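Why I quit keeping a to-do list (mostly)

So I've been meaning to write this since October, and the fact that I haven't tells you a lot about me and lists. I had "write blog post about lists" on a list. It sat there between "call the dentist" and "figure out what that smell is in the hall closet" and I moved all three of them to a fresh page every single morning, like a person carrying the same groceries in and out of the house.

At my worst I had 64 things on there. I know because I finally numbered them one night at the kitchen table, and I had to get up and walk around afterward. Some were real (renew the car registration) and some were just moods. One of them said "curtains??" and I still don't know what I wanted from the curtains. 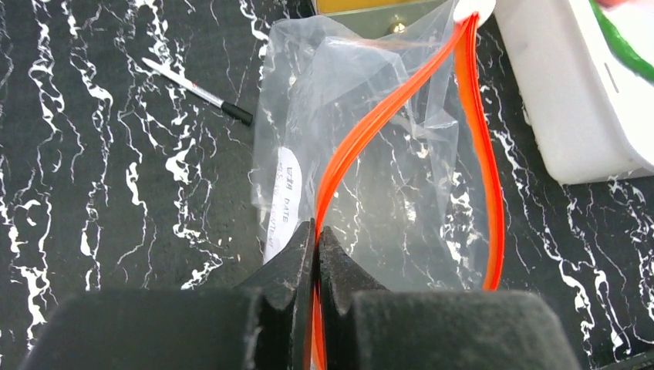

Bernadette Benavides wrote in after my last post to say that she burns hers. She lets it fill up one side of a sheet, and when it's full she puts it in the woodstove, and whatever was important comes back to her by lunch. "You'd be amazed how little comes back," she wrote. I don't have a woodstove, but I thought about that email for days.

What I did was dumber and easier. I copied the 64 things onto index cards, one per card, and put them in a shoebox. Each morning I pull out 2 cards. If I don't want to do either one I'm allowed to rip one of them up, but then I have to do the other. That's the whole system! I've ripped up a lot of cards. Curtains went in the first week and I felt ten pounds lighter.

The first surprise was how many of my chores belonged to some earlier version of me. Learn to make yogurt. Sort the Hinojosa photos (my mother's side of the family, there must be 3,000 of them, loose, in a trunk). Find out if the piano is worth anything. I did keep the photo card, but I rewrote it as "look at ten Hinojosa photos," and that one I do happily, with coffee, and then I put the card right back in the box. It's the only card that gets to live forever.
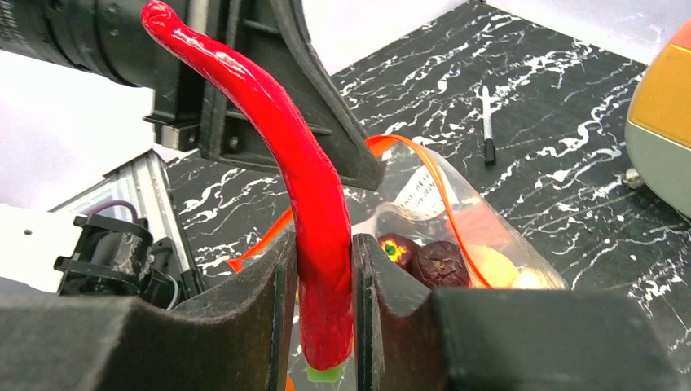
Chinyere Nnaji

I should say I did try an app first. I've tried several. They're all very pretty and they all send you a little nudge at 7 in the morning, when I'm not ready to be nudged by anyone. The last one gave me a badge for finishing things early, and I caught myself typing in stuff I'd already done so I could check it off. I had "eat breakfast" on there. With a due date!

My friend Hülya thinks the shoebox is the same thing as the app, only made of cardboard, and she may be right. But I can't see the other cards when the lid's on, and I think that's what does it for me. With a list, you look at one thing and all its cousins look back at you. I'd stand there with the registration form in my hand, feeling bad about the yogurt.

The question I get most from people who've seen the box on my counter is this one.

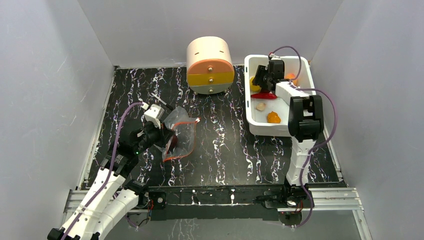 What do you do about things that have a deadline?

Those go on the wall calendar by the fridge, in pen, and they never get a card at all.

I learned that one the hard way, after the car registration stayed down at the bottom of the box well past when it should have. I paid a late fee and bought a calendar on the way home. It has lighthouses on it, it was the last one they had.

A couple of other small rules have grown up around the box. New cards go in the back. Anything that takes less time than writing the card, I just do. And no cards about other people - if it says "talk to so-and-so about his attitude," it isn't a chore, it's a grudge, and I rip it up right there.

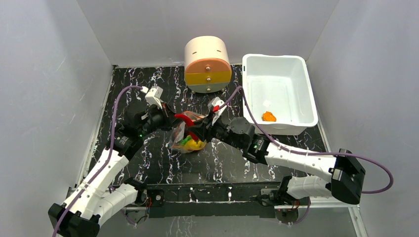 What's left in the box

Nineteen cards, as of this morning. The dentist is done (one filling, not so bad). The closet smell was a wet umbrella from I don't know when. The piano is worth nothing, a very nice man came and told me so, and now I've started playing it again in the evenings, badly, with the windows shut.

Tomorrow I'm hoping to pull "new shoelaces," which I've been wanting all week, but I shuffled the box last night so who knows. If you've got a system of your own, leave it in the comments. I'm not promising to try it, I'd have to write it on a card.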